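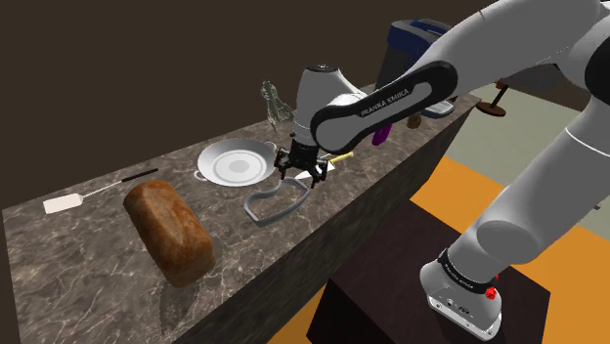
Court Records and Transcripts Collection: Frequently Asked Questions

These are the questions we get most often at the Zostia Law Library reference desk about the older court records in our collection. If yours isn't answered, write to the desk or stop by during staffed hours.

What is in the collection?

Trial transcripts, appeal records and briefs from the county and appellate courts, mostly in paper form. The largest single part is the Atinga water rights litigation, which fills 53 boxes. There are also bound volumes of appellate briefs, a run of coroner's inquest reports, and the working papers of Judge Rachid Berrada, which his family gave to the library after he retired.

Who can use it?

Anyone. You don't need to be a lawyer, a law student or a resident of the county. You do need to sign in, and if you want to handle original paper records you need a reader's card. Cards are free and are made at the desk while you wait. Bring a photo ID.

Do I need an appointment?

For microfilm and the bound briefs, no. For boxed records, yes. Most boxes are kept in the Cultlow storage building and come over by van twice a week. Please give us at least three working days. Requests that come in after noon are counted from the next working day.

How do I find out whether you have a certain case?

Start with the online catalog and search by party name. Many of the older cases were cataloged only under the first named plaintiff, so try that name even if the case is better known by another one. If the catalog shows nothing, check the printed finding aid. It lists cases by docket number and includes some that have never been entered in the catalog. A copy is kept at the desk, and a scanned copy is linked from the collection page.

If you have only a rough date and a subject, send us what you know. Tapio Suominen handles these searches. Newspaper clippings help a lot, even bad photocopies.

What is the difference between a transcript and a record on appeal?

A transcript is the court reporter's written account of what was said in the courtroom. A record on appeal is the set of papers sent up to the higher court when one side appealed. It normally includes the pleadings, the orders, the judgment and some or all of the transcript. If a case was never appealed, there may be no transcript at all. Reporters took notes in shorthand and typed them up only when somebody ordered and paid for a copy.

Why are there pages missing from the transcript I looked at?

Usually the parties agreed to leave out parts that didn't matter to the appeal. Look for a stipulation near the front of the volume. Sometimes pages were lost before the records came to us. Known gaps are noted on a pink slip inside the box lid. If you find one that isn't noted, please tell the desk so we can add it.

Are the exhibits kept with the transcripts?

Some are. Paper exhibits such as letters, maps and contracts were often filed at the back of the record. Physical objects were returned to the parties or destroyed by the court clerk. For the Atinga cases we have the survey maps, but they are stored flat in a different room and have to be requested separately. Put "maps" in the notes field of the request form.

Can I make copies?

Yes, with some limits. You may take your own pictures of most records without flash, at no charge. Book scanners are in the reading room and are free to use. Staff can make copies for you at 23 cents a page, plus postage if you want them mailed. We don't copy from bound volumes with damaged spines. We will ask you to use the film instead.

Can you send me a certified copy?

No. We are a library and hold these papers as research copies. Only the clerk of the court that heard the case can certify a document. If you need one, ask us for the docket number and filing date first, then take those to the clerk's office. 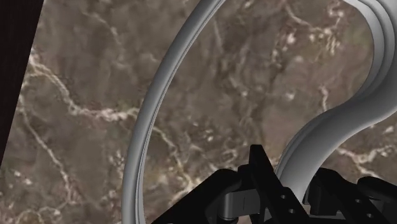

Are any records closed?

Yes. Juvenile cases, adoption files and anything under a court seal are closed. Grand jury papers are also closed, although a few were released by order and are marked that way in the finding aid. Judge Berrada's personal letters may be read but not copied without written permission from the family.

Has any of this been put online?

Part of it. The bound appellate briefs have been scanned through volume 34 and can be read through the Nondura portal without a login. The text search works well on typed pages and poorly on carbon copies, so don't take an empty result as proof that a name isn't there. Scanning of the inquest reports is on hold until the volumes have been repaired.

Are there translations?

For a small number of cases. Testimony given in another language was taken down in English as the court interpreter spoke it, so in most cases there is no written original to compare. Where foreign-language documents were entered as exhibits, the translation is normally clipped behind the original and carries the same exhibit number with a T after it.

How should I cite these records?

Give the case name, court, docket number, document title, page, and then the library, collection name and box number. Use the page number stamped at the bottom of the page. The number at the top was typed by the reporter and starts over with each day of testimony.

Can you tell me what a ruling means for my own case?

No. Reference staff can show you where things are and how to use them, but can't give legal advice. A list of low-cost legal clinics is posted by the front door.

Who do I contact?

General questions: Reference Desk, Zostia Law Library
Box requests and reader's cards: Amnuay Wiriya
Case searches: Tapio Suominen
Permissions and the Berrada papers: Magdy El-Sayed

Page last updated 22/11/2021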